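Ojala Tile Care: Frequently Asked Questions

Which products do I need for a glazed tile floor?
For most homes, a soft broom, a flat mop and a bottle of Folteck neutral cleaner. Everything else we sell is for stains, unglazed tile or grout work. The starter kit is item 3319 and includes the cleaner, two mop pads and a grout brush.

Can I use vinegar?
On glazed ceramic and porcelain, a weak mix won't hurt the tile, but it wears down cement grout over time. Never use it on marble, travertine or limestone. Acid etches these stones and the dull spots have to be polished out by a professional.

How much cleaner goes in the bucket?
One capful per gallon of warm water. Using more leaves a film, and the film holds dirt. If your floor looks cloudy after it dries, mop it again with plain water before you try anything stronger.

How soon can I wash a newly tiled floor?
Wait until the grout has cured. Your installer will know the time for the product used. Gritine Standard grout needs three days before damp mopping. You can sweep it the day after it goes in.

Does grout have to be sealed?
Cement grout, yes. Epoxy grout, no. To check a sealer that is already down, put a few drops of water on a grout line and wait ten minutes. If the line turns dark, it is time to seal again. Kitchens and entryways usually need it sooner than bedrooms.

What takes out red wine, coffee or tomato sauce?
Blot it up, then use Hastico stain remover on a white cloth. Leave it for five minutes and rinse. Old stains in unsealed grout may need a second round. Do not mix Hastico with bleach or any other product.

My tiles feel gritty right after mopping. What am I doing wrong?
In most cases the floor was not swept first. Water turns loose grit into a paste that the mop spreads into the grout lines. Sweep from the walls toward the middle of the room, pick up the pile, and only then get out the bucket. 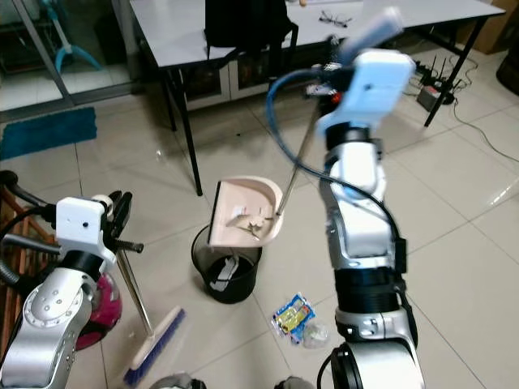 Change the mop water when you can no longer see the bottom of the bucket. For a large kitchen that may mean two changes. Wash mop pads without fabric softener, as it leaves a coating that streaks.

Can I use a steam mop?
On glazed porcelain with sound, sealed grout, yes, but keep it moving. We don't recommend steam on natural stone or on cracked tiles.

One of my tiles sounds hollow. Is that a problem?
Not always. If the tile is firm and the grout around it is whole, leave it alone and check it again in a few months. A tile that moves when you step on it should be lifted and reset.

Do you ship to business addresses?
Yes. Orders of up to 66 pounds go by regular parcel. Anything heavier goes by freight, and someone has to be there to sign for it. Lorne Fehr handles freight bookings and can give you a delivery window.

What is your return policy?
Unopened bottles and unused tools can be returned within a month. Write your order number on the outside of the box. Opened sealer can't be returned.

Who do I contact about a question not listed here?
Call the shop and ask for extension 2403. Kaisu Salminen answers product questions in the morning. After 1 p.m., leave a message and she will call you back.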